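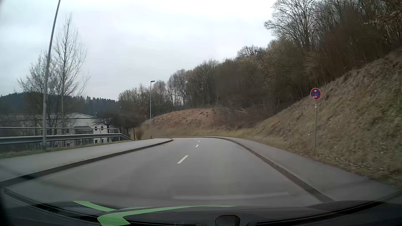

Brerklow : la réfection de la voirie commencera en mars

La commune de Brerklow reprendra en mars la chaussée et les trottoirs de son quartier résidentiel. Le chantier, confié à l'entreprise Gunn, porte sur 1313 mètres et doit durer près de 41 jours.
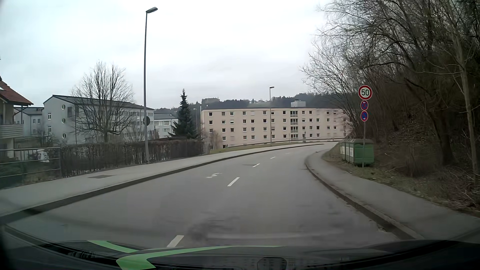
Les bordures seront contrôlées avant la pose du nouvel enrobé – la circulation restera alternée pendant cette phase.

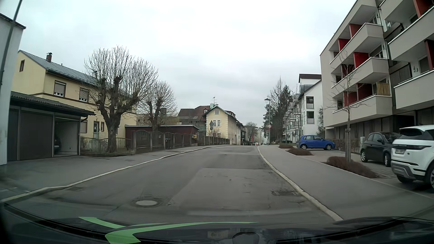 L'accès aux garages sera maintenu le soir, à partir de 18 heures. Les riverains recevront un plan des travaux en février.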